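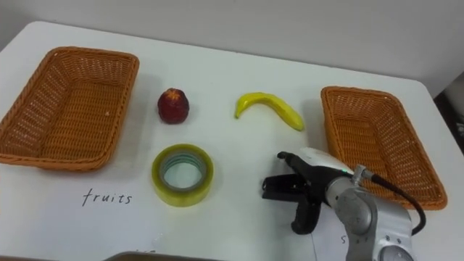

开放日演示区安全检查，按Grisberg展厅的访客活动检查表逐项填写，批注由我补在每项后面。这张表原先是给机床和输送线用的，拿来查一台当众分拣物品的机械臂，有几处对不上号，我没有改表，只在批注里写明。演示方Rekier在申请材料里把项目称作Hiluvham，用词很大，什么“自主理解日常环境”。到了桌边，内容要朴素得多：两只藤编样式的篮子，红色水果、香蕉和一卷透明胶带摆在中间，左篮下面的桌面上直接用黑笔写着fruits。我对朴素没有意见，检查起来还省事。我有意见的是腕部那根黑色线缆，它从腕顶绕出来，垂到右边篮子的一角上。手臂静止时这样垂着不碍事，动起来会不会勾住篮沿，申请材料里一个字也没有写。详见第3.2项。

检查日期：2021年12月27日
检查地点：Grisberg展厅，二层东侧演示间
演示单位：Rekier
演示负责人：Lambros Manolakis
活动保险：Grímsdóttir
表格版本：九月修订版
结果写法：合格、不合格、待补、不适用

第一部分 进场与人数

1.1 演示间同时容纳人数已核定，并张贴在门外
结果：合格
批注：核定60人，牌子贴在门左侧，字够大。网上登记的访客一共438人，分批进。演示方一开始想让大家随到随看，说这样“气氛好”。气氛由谁来管没有说。现在改为按批次放行，每批散场后再开门。

1.2 疏散通道畅通，门能从里面推开
结果：合格
批注：两扇门都推过。东门外原来堆着Rekier的运输箱，当场请他们搬到货梯间去了。搬的时候有人说“开门前肯定会挪的”，这句话我在别的活动上听过很多次。

1.3 观众席与演示设备之间有物理隔离
结果：不合格
批注：交来的方案写的是“设置隔离”，现场看到的是地上一道黄胶带。胶带是标记，挡不住人，更挡不住小孩。要求换成带立柱的围栏，高度按展厅规定。从胶带到桌沿量得164厘米，演示方认为足够，理由是手臂伸直也够不着。够不着这件事要有文件支持，请提供手臂最大伸展范围，包括末端装了不同工具之后的数值。目前收到的图纸上只有裸臂。

1.4 有专人看守隔离线
结果：待补
批注：名单上写了一位讲解员兼看守。讲解的时候人是面向观众的，背对设备，提问一多就顾不上线。请另派一人，只看线，不讲解。

1.5 儿童陪同要求已写入入场须知
结果：合格
批注：须知第二页。建议挪到第一页，第二页没有人翻。

第二部分 急停与断电

2.1 急停按钮在操作员伸手可及处
结果：合格
批注：按钮在操作员那一侧，坐着能按到，站着也能按到。试按三次，手臂三次都停了。

2.2 另有一个急停按钮供展厅人员使用
结果：不合格
批注：没有。演示方的解释是“多一个按钮就多一次误按”。误按的后果是演示中断一分钟，没有按钮可按的后果我就不展开写了。请在看守位置加装，并在开放前让看守的人亲手按一次。

2.3 急停之后恢复运行需要人工确认
结果：合格
批注：松开按钮后手臂不会自己动，要在控制界面上再确认。Manolakis先生演示了两遍，第二遍是我要求的，因为第一遍时界面上弹出一条提示，他很快点掉了，我没看清。第二遍看清了，是日志空间不足，和安全无关。顺便请把日志清一清。

2.4 断电时手臂的状态已说明
结果：待补
批注：口头回答是“会抱闸”。请给书面的。断电时末端夹着的东西会不会松开，也请一并写明。一卷胶带掉在桌上无所谓，但须知里写着“欢迎观众提供自己的物品供机器人分拣”，有人递个玻璃杯过来就是另一回事。另见第4.4项。

2.5 电源线与信号线走线规整，无绊倒风险
结果：合格
批注：地面线槽盖好了，踩上去不响。这里只指地面，手臂上的线缆另算。

第三部分 设备本体

3.1 设备外观无松动、裂纹、渗漏
结果：合格
批注：银灰色外壳，关节处的螺钉逐个看过，没有发现松动。表上还有“润滑油液位”一栏，不适用，划掉。

3.2 外露线缆已固定，运动范围内无勾挂
结果：不合格
批注：就是开头说的那根。腕部线缆留了一个松弛的弯，留弯是对的，腕要转，拉直了会扯断。问题在于弯留多大、往哪边垂没有约束，篮子恰好摆在它下面。要求加两道线扣，把弯收到前臂内侧，然后让手臂把演示里用到的每个姿势都走一遍，录下来交给展厅。演示方说排练时从没勾过。排练记录我要了，没有拿到。

3.3 末端工具与申请材料一致
结果：不合格
批注：申请材料写的是平行夹爪，黑色的两指，白色上壳，检查时确实装着，上面还有一个小小的绿色指示灯。可是演示里又出现了一只黑色的仿人手，五花八门的手指比夹爪多，可能夹到人的缝隙也就多。我问是不是临时加的，回答是“两种都想给观众看看”。可以看，请补一份材料。夹爪和手的夹持力、开合速度、失电后的状态，分开写，不要写在一张表里让我猜哪一行是哪一个。

3.4 末端工具指示灯含义已告知现场人员
结果：待补
批注：绿灯是什么意思，我先后得到“通电”和“就绪”两个答案。这两个意思差得很远。写一张小卡片贴在操作台上就解决了。

3.5 运行速度已限制
结果：合格
批注：控制界面设定为每秒200毫米，改动要输密码。密码写在操作台的便签上，我请他们撕了。速度看着确实慢，慢到后排有人会走神，这一点我不反对。

3.6 碰撞检测已启用并经过测试
结果：合格
批注：用泡沫块挡在前臂前面，接触后停下。只测了前臂，没有测手指。手指部分请演示方在围栏装好之后补测，展厅的人在场看着。

第四部分 演示台面与物品

4.1 台面稳固，无锐边
结果：合格
批注：白色台面，推了推，不晃，后面的角是圆的。写在桌上的字是展厅的桌子还是演示方自带的桌子，请确认。如果是展厅的，请确认能擦掉。

4.2 演示物品不含易碎、尖锐、易燃物
结果：合格，附条件
批注：水果看着像仿制品，香蕉尤其像玩具，不存在汁水和滑倒的问题。胶带没问题。订书机请把钉取空，手指压下去有可能出钉，出钉之后钉会掉到哪里没人说得准。演示方觉得这条太较真。较真是我来的原因。

4.3 物品摆放位置与书面流程一致
结果：待补
批注：没有书面流程。问起来，回答是“系统不依赖固定位置”。那更应该写，写明哪些位置可以摆、哪些不可以。离桌沿太近的东西被碰下去，观众会本能地弯腰去捡，围栏外面的人捡围栏里面的东西，这个场面我在输送线上见过。

4.4 观众不得将个人物品放上演示台
结果：不合格
批注：与入场须知矛盾。须知说欢迎，检查表说不得，以检查表为准，请改须知。若一定要保留互动环节，由演示方准备一箱物品供观众挑选，由工作人员放上台面，放的时候手臂处于停止状态，并由操作员口头确认。
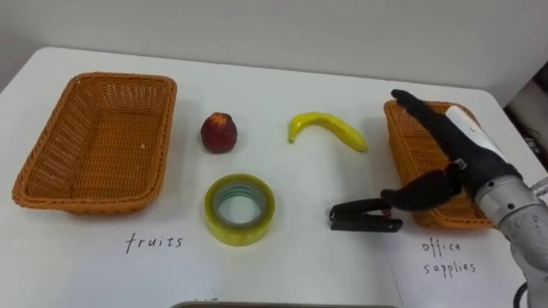

机械臂运行期间，工作人员可以伸手去扶正桌上的物品吗？

只有在操作员按下急停并口头说出“已停”之后才可以，扶正后人退到线外，再恢复运行。

上面这一问一答请打印出来贴在操作台旁边，原文照贴，不要润色。检查当天我看到一位工作人员在手臂还通着电的时候把东西往前推了一下，动作很自然，显然平时就是这么做的。他没有受伤，手臂也没有动。我还是记下来了。

4.5 台面标识对观众清晰可读
结果：合格
批注：表里这一项指的是安全标识，我顺便看了分类标识。左边fruits，右边office supplies，后者分成两行写。都是手写的，细黑字，站在胶带线外面我读不出来。观众读不出字，就只能听讲解员说哪边是哪边，也就没办法自己判断机器有没有放对。建议另做两块立牌。这不是安全问题，演示方可以不理。

4.6 台面无多余物品
结果：合格
批注：水果在后排，胶带和订书机在前排，篮子在两头，和任务有关。饮料不得上台面，已口头告知。

第五部分 讲解内容

检查表九月修订时加了这一部分，理由是过去有讲解员把设备说得太安全，观众听完就往前凑。演示方对此不太高兴，认为讲什么是他们的事。措辞是他们的事，与安全有关的说法归我查。

5.1 讲解词中没有“绝对安全”“不会伤人”一类说法
结果：不合格
批注：讲解词第三段，“和人一样温柔”。请删。一只外面包着黑色材料的手看起来软，观众会以为里面也软。里面是什么材料、推一下有多大劲，讲解员自己都没有答上来。

5.2 讲解词说明了设备由谁监控、如何停止
结果：待补
批注：全文没有提到操作员。观众会以为这台设备没有人管。请在开头介绍操作员坐在哪里、按钮在哪里。

5.3 讲解词对自主程度的描述与实际一致
结果：待补
批注：讲解词说机器“自己决定”把东西放进哪只篮子。我问Manolakis先生，是看了桌上的字决定的，还是事先告诉过它水果放左边。他说要看哪一个版本。这和安全有关系：如果有时候是人在遥控，急停流程里就要把遥控的人写进去，那个人坐在哪里、看得见看不见桌边的人，都要写。请按实际使用的版本填写，开放当天不得临时换版本。

5.4 失败时的应对已准备
结果：合格
批注：抓空了怎么办，掉了怎么办，讲解词里各有一句。写得还算老实，没有把失败说成是故意展示。

5.5 观众提问环节时设备处于停止状态
结果：合格
批注：已同意。原计划是边动边答，改了。

第六部分 文件与保险

6.1 风险评估已提交并签字
结果：待补
批注：交了，没有签字。另外，评估里的危险源列表和Rekier另一个场地的材料几乎一样，连那边的楼梯都留着。本演示间没有楼梯。请按本场地重写。

6.2 活动保险覆盖观众互动
结果：待补
批注：Grímsdóttir的保单写的是“静态与动态展示”。互动算不算动态展示，请对方书面答复，邮件即可，电话不算。

6.3 工作人员培训记录
结果：合格
批注：齐全。看守位置新增的那一位培训之后补一份。

6.4 急救箱与急救人员
结果：合格
批注：箱在服务台，封条完好。急救人员由展厅安排。

6.5 拍摄告知
结果：待补
批注：设备上有相机，观众走进视野就可能被录下来。门外没有告知牌。画面保存多久、给谁看，演示方说“仅供研发”，请写成句子贴出来。靠墙右侧那块深色的东西是什么，我当时没有走过去看，复查时请演示方说明，若是设备也列入清单。

需在开放前整改的项目

1.3 换围栏，补手臂加末端工具后的伸展范围
2.2 加装第二个急停按钮
3.2 固定腕部线缆，走完全部姿势并录像
3.3 补夹爪与仿人手各自的材料
4.4 修改入场须知
5.1 删改讲解词第三段

以上任何一条没有完成，演示间当天不开门，观众可以在走廊看录像。演示方问能不能先开门、中午再补线扣。不能。线扣几分钟就能装好，早上装和中午装花的时间一样。

需在开放前补交的文件

1.4、2.4、3.4、4.3、5.2、5.3、6.1、6.2、6.5。发到展厅安全信箱，标题写项目编号和条目号，一个条目一个附件。上次收到一个压缩包，解开之后文件名全是“最终版”，我不打算再解一次。

演示方意见栏

（由Lambros Manolakis填写）对1.3有保留，认为围栏影响观看，愿意先装后议。2.2同意。3.2同意，线扣已下单。3.3的材料可以提供，仿人手部分需要向总部要，时间不能保证。4.2订书机取空，同意。5.1“温柔”一词是市场部写的，同意删。5.3将固定使用一个版本。

检查人对意见的回复

1.3先装，议不议都先装。3.3如果仿人手的材料到不了，当天只用夹爪，讲解词里涉及手的段落一并拿掉，不要让讲解员指着一只不动的手讲五分钟。5.3请写明固定的是哪一个版本，以及换版本要谁批准。

复查安排

复查由我本人做，全部整改项逐条看实物，不看照片。操作员、看守、讲解员三人都要到场，各按一次急停。复查时请按正式演示完整跑一遍，物品、篮子、讲解词都用当天的那一套。表格原件留展厅，复印件交Rekier一份。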